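Chapter 6
Who Counts as Family?

We use cookies to remember your reading position. Accept all / Manage settings

When I started studying kinship, I figured I had the easy topic. Everybody has relatives, right? How hard could it be to write them down? Then I spent a winter in Plesimum, a hill village whose people I'll be coming back to all through this chapter, and my first family chart had to be redrawn 7 times before my host, Thibault Hamel, would let me leave his kitchen with it.

The trouble was one word. People there use the same term for a mother and for all of her sisters, so a child of six will happily tell you she has four mothers (and she'll be a bit sorry for you if you have only one). I kept asking which one was the "real" mother, and people kept passing me more soup.

Anthropologists call this a classificatory system. It lumps together relatives that English speakers split apart. We do our own lumping, of course! Think about "uncle": your father's brother, your mother's brother, and the man your aunt married last December all get the same word.

By the end of my stay I had charted 174 people in 30 households, and the words told me who owed whom a field, a meal or a bed for the night. So in this chapter we'll start with the basic symbols of a kinship chart, move on to descent (who passes what to whom), and then get to marriage, where the Plesimum material gets really fun. Keep a pencil handy, and please, an eraser.
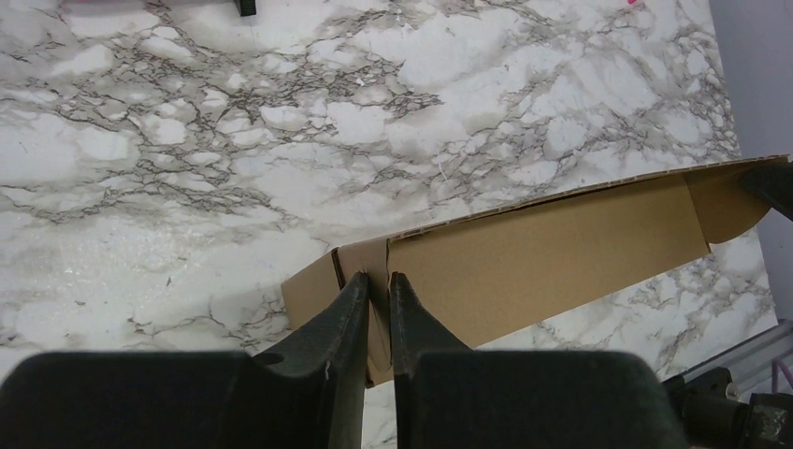
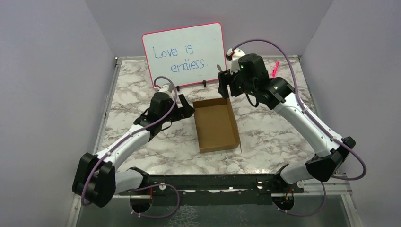 Fig. 6.1 Cardboard on a marble-patterned tabletop, in two views. The whiteboard in the second reads "Love is endless."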